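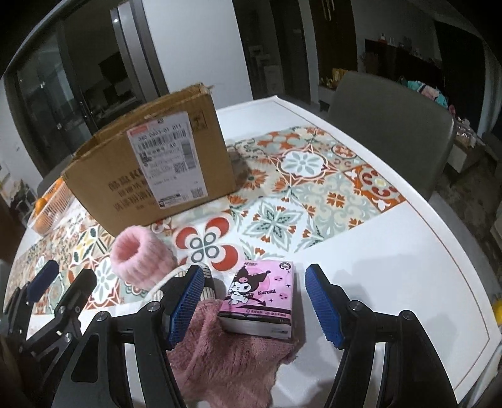
Tabletop Clear-Up: a photo set of dining tables and the things that land on them

Welcome! Tabletop Clear-Up is a collection of 700 photos of dining tables in everyday use, gathered in ordinary homes and sorted by what is sitting on them. If you like the way a table collects parcels, fruit and hair things over the course of a week, you will feel right at home in this folder.

What's in it

Photos: 700, from 30 households
With a table runner or cloth: 555
With at least one cardboard box or mailer: 106

The photo at the top of this page is one of my favorites. The runner is printed with tile motifs in orange, red, sage green and cream, and on it stand a big brown cardboard box with a shipping label and a fluffy light-pink fabric band. There are oranges in a plastic basket behind the box. It gets four tags: parcel, fruit, textile, wearable.

How the tags work

Every photo has one line in tags.csv. The tags are short on purpose:

parcel – boxes, padded mailers, anything with a shipping label
fruit – in a bowl, in a basket or straight on the table
textile – runners, cloths, placemats, dish towels
wearable – hats, gloves, bands, scarves
paper – mail, homework, receipts, newspapers
dishes – clean or dirty, we don't separate them

A thing counts for its tag even if you only see part of it. A basket of oranges half behind a box is still fruit. The container gets no tag of its own (we tried that in the first round and ended up arguing over every bowl).

Patterned runners

These deserve their own section because they are so much fun and also so much trouble! Printed flowers and leaves are tagged textile only. Please don't tag a printed lemon as fruit. Khải Đỗ went back through all the runner photos in March and fixed the ones where we had done exactly that. If a print is busy, the column busy_print says yes.

Box labels

We type out label text only where it can be read with certainty. Blurred digits are left as a dash, and text in any language is welcome in the notes column. Ji-hoon Seok and Magdolna Kun check these notes, so write to them if you spot a bad reading.

Folders

nolness/ – family kitchens, lots of homework
gandov/ – small apartments, mostly round tables
andcombe/ – shared houses, dishes everywhere
tags.csv – one line per photo
notes.csv – label text and odd finds

Known gaps

Glass tables are rare, and so are tables with nothing on them. Evening photos from Gandov are on the yellow side and we haven't corrected them. The wearable tag was added last, so a few gloves in Andcombe may still be missing it.

Adding your own

Yes, please! Leave the table as it is, add your line to tags.csv and send both to Matilde Arruda. New photos are looked over on Wednesday evenings.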